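Mending and Caring for Embroidered Denim at Home
Project report, Textiles and Household Design, second year
Johanna Nägeli
6 Jul 2026

Why I picked this

I have loved embroidered jeans since I was small, and I have ruined more of them than I want to admit. The denim itself lasts for years. The flowers go first: a thread lifts near the pocket, it catches on a bag strap, and after a few washes there is a bald patch with needle holes where a petal used to be. When our course asked for a project built around one type of garment, I knew right away what mine would be.

The question I set myself was simple. What does an ordinary person, with an ordinary bedroom and no sewing table, need to do to keep the embroidery on a pair of jeans in good shape? I wanted the answer to be a routine someone could follow on a Sunday evening, and I wanted to test each step myself before writing it down.

What I used

I started in March by asking people in my building and in my course for embroidered denim they were willing to lend. I ended up with 13 pairs of jeans, which was so much more than I had hoped for! Some were nearly new and some had been worn to threads at the knee. I gave each pair a card with the owner's initials, the fabric color, where the embroidery sits and what state it was in.

For thread I used Potari cotton floss in the gray, blue and green shades, split down to two strands. Needles came from a mixed pack my aunt gave me (the ones with the longer eye are much easier on tired eyes). I also had a small hoop, sharp scissors, a white pressing cloth, a soft toothbrush, and a fabric shaver made by Koller that I used only on plain areas of the denim, well away from any stitching. My total budget was 200 francs and I stayed under it, mostly because the hoop was borrowed.

Looking before washing

The first thing I learned is that you have to see the whole garment flat. I tried checking jeans on a chair, over my arm and hanging from a door hook, and every time I missed something. A leg twists, or the pocket folds over, and the loose thread you should have found is on the wrong side of the fold.

A bed turned out to be the best surface I had. It is long enough for full legs, and you can walk to the other side without moving anything. I lay the jeans down with the front facing up, pull the waistband straight, smooth each leg from the top to the hem, and then bring my face down close to the flowers. After that I run the flat of my hand over them very lightly. Fingers find lifted threads faster than eyes do.
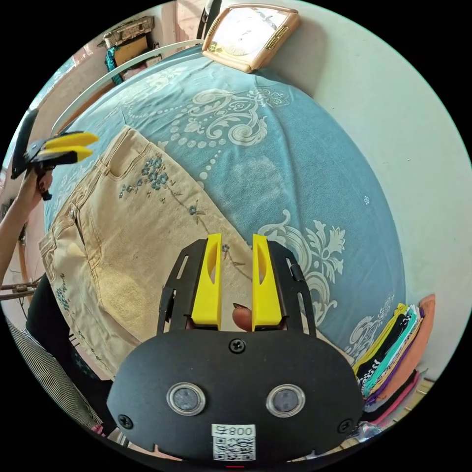 Figure 1. Beige jeans with blue-gray embroidered flowers, laid flat on the bedspread.

Pale denim with soft-colored flowers is my favorite combination, and it was also the hardest to match. A blue-gray looks like plain gray under a ceiling lamp and nearly like lavender next to a window. I started choosing thread only in daylight, with the strand laid right across the petal, and my matches got a lot better. On my first attempt I had picked the shade in the evening and had to unpick the whole leaf the next morning.

Thin stems need more care than the petals. A petal is filled with many stitches lying close together, so one broken thread is held in place by its neighbors. A stem can be a single line, and if it breaks in one spot it will start to travel. I secure stems first, always from the back, and leave the petals for later.

The routine

Close the button and the zipper, then turn the jeans inside out. Put them in a mesh bag on their own. Wash cold, on the gentlest cycle, with the spin turned down as far as the machine allows. I used half the usual detergent and could not see any difference in how clean the fabric came out.

Never wring the embroidered part. Roll the jeans in a towel, press down on the roll with your forearms, and unroll. Then hang them by the waistband, still inside out, out of the sun.

Ironing was the step I enjoyed the most. Lay the embroidery face down on a folded towel, put the pressing cloth on top, and use a medium iron. The towel lets the stitches sink in, and when you turn the fabric over the flowers stand up again. I called my roommate in to look the first time it worked.

Mending goes last, after ironing, when the fabric is smooth and you can see where the old holes are. I reuse those holes wherever possible. New holes next to old ones weaken the cloth, and on light fabric they show.

How much stitching it took

I kept a tally in my notebook because I was curious how much work this really is. Over the full project I made 1468 repair stitches. More than a third of them went into one pair with a large rose on the back pocket, which I probably should have turned down but am very proud of now.

What I would do differently

I would photograph every flower before touching it. I only began doing this halfway through, and for the early pairs I have nothing to compare with except my own cards, which say helpful things like "leaf bad."

I would also stop sewing when my hands get tired. The stitches from my longest evening are uneven, and I can point to each of them.

The hoop left a ring on two pairs. Steam took it out of one and a second wash took it out of the other, but next time I will wrap the inner ring in cotton tape first.

All the jeans have gone back to their owners with a small card listing the washing steps and a length of matching floss wound around it. Two people have already asked if I take jackets. I have said yes to one.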